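**Bench book, March, morning, bathroom at the Ustton flat**

Kettle on, heater on, and I have got the little room to myself until lunch, so I am going to write this up properly for once and not on the back of a delivery note.

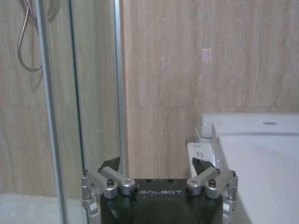
The job from Dastham was to decide how we look after a bathroom like this one between lets, and to get it onto one page that anybody can follow. I had been dreading the walls. Wood-grain panelling in a bathroom always makes me think of my aunt's caravan (lovely place, smelled of toast), but I have come round to it completely. It is pale, the streaks all run top to bottom, and a drip mark simply gets lost in it. The trouble is that soap film gets lost in it too, so go over it with your fingertips as well as your eyes. Wipe with the grain, top down, wrung-out cloth. I tried going across on one patch last week and it left a dull band I could see from the door.

The light switch is nearly the same colour as the wall and I missed it twice with the cloth. Dry cloth only on that, please, and it wants its own line on the page.

Shower next. The glass came up well with the Tarkance spray at 2 squirts to a pane, then the squeegee, then a dry microfibre along the silver bars. Where the glass meets the bar is the fiddly bit, and I ended up wrapping the cloth round an old loyalty card, a trick I am quite pleased with! Leave the hose hanging in its loop when you finish. I used to coil it up tight to look smart and the water just sits in it. The white tray shows every hair, so do it last of all, after the glass, or you will be doing it again.

Now the toilet. It has one of those smart seats with a control panel up the left side, little grey markings and buttons, and I want us all to be gentle with it. No spray straight on the buttons. Spray the cloth, step back, wipe, and switch the seat off first or you may get a surprise up the sleeve (ask me how I know). The lid is a great smooth thing and a pleasure to polish. The flush slot on top of the tank collects fluff, and a cotton bud shifts it in no time. Lid closed when you leave, same as ever.

Timings, from the kitchen clock: 16 minutes for the shower end, 7 for the toilet and switch, and I never did time the walls because the phone went.

Stock: the Ververidis cloths are holding up far better than the blue ones. Reorder code ends 503, and the old code on the cupboard door is wrong, so I have crossed it out.

Still to do: try the panelling with plain warm water and no product at all, as I suspect we are overdoing it. Find out whether the seat panel unclips. Bring a second squeegee, the rubber on mine has a nick in it and leaves a line down the glass.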